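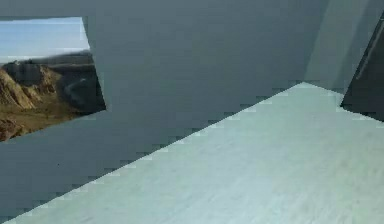 Reijo Saarela asked at the last walk-through whether a hairline crack over a doorway should go down as a fail. It shouldn't. Mark it as a comment, pencil a line across each end of the crack, and look at it again at the next inspection. If it has run past the pencil, it becomes a fail.

Asville Rentals
Move-out and turnover safety checklist, single-story units
Unit: Lilero Court, number 9
Inspector: Pirjo Kauppinen
Second reader: Eino Pitkänen
Month: February

Each item is marked OK, COMMENT or FAIL. A FAIL must be cleared before keys are handed over. A COMMENT may be carried to the next visit, but only once.

1. Entry and exits

1.1 Front door opens fully and closes without force. OK
1.2 Deadbolt turns from inside without a key. OK
1.3 Threshold strip flat and fastened. FAIL
Comment: Two screws missing on the hinge side. The strip lifts when stepped on. Eero has the screws.
1.4 Back door clear inside and out. COMMENT
Comment: The last tenant left a planter against the outside of the door. It opens, but not all the way. Move it before the next viewing.
1.5 Bedroom window opens wide enough to climb out. OK

2. Smoke and carbon monoxide alarms

2.1 Alarm in hallway sounds on test button. OK
2.2 Alarm in each bedroom sounds on test button. FAIL
Comment: The small bedroom alarm chirps but does not sound. Battery changed, same result. Replace the whole unit. Eino adds that the one next door was bought at the same time and should be tested on the same trip.
2.3 Carbon monoxide alarm within reach of the bedrooms. OK
2.4 Date on back of each alarm read and written down. OK

3. Electrical

3.1 Panel door opens, breakers labeled. COMMENT
Comment: Labels are there but two of them say "lights" – one is the kitchen and one is the hall. Relabel.
3.2 Outlets near sinks trip and reset. OK
3.3 No cracked cover plates. OK
3.4 Space heater left by tenant. COMMENT
Comment: Rated at 1000 watts, cord in good shape. We do not supply heaters with the unit. Taken to the office.

4. Walls, fixings and heavy items

4.1 Wall shelves hold when pulled down by hand. OK
4.2 Tall furniture over 70 inches strapped to a stud. OK
4.3 Mirrors and large glass. COMMENT
Comment: Anything that hangs gets two hooks, each into solid wood or a rated anchor. Anything that stands on the floor should have rubber feet and a strap at the top, and should stay out of the swing of a door.

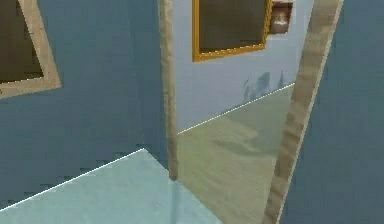
Check the strap by pulling the top forward with one hand while the other hand stays on the side. It should stop within 2 inches. If there is no strap and the unit is being let furnished, fit one on the same visit. Elli Saarinen keeps a box of them in the van. Chipped glass is a fail whatever the size of the chip.

4.4 Curtain rods firm, cords tied up out of reach of children. FAIL
Comment: Living room blind has a looped cord hanging low. Fit a cleat or swap the blind. The Warar blinds in the newer units have no cord, so a swap is preferred if there is one in stock.

5. Water and heat

5.1 No leaks under kitchen or bathroom sink. OK
5.2 Water heater relief valve has a discharge pipe. OK
5.3 Hot water at tap checked with thermometer. COMMENT
Comment: A little high. Turned down one mark, to be read again at the key handover.
5.4 Furnace filter changed. OK
Comment: The old one was in backward – arrow now points toward the furnace.

6. Outside

6.1 Steps even, no loose edges. OK
6.2 Handrail firm. OK
6.3 Porch light works. FAIL
Comment: Bulb is fine, switch is not. Owusu Electric has the work order.

Fails open: 1.3, 2.2, 4.4, 6.3
Keys held by: P. Kauppinen until all four are signed off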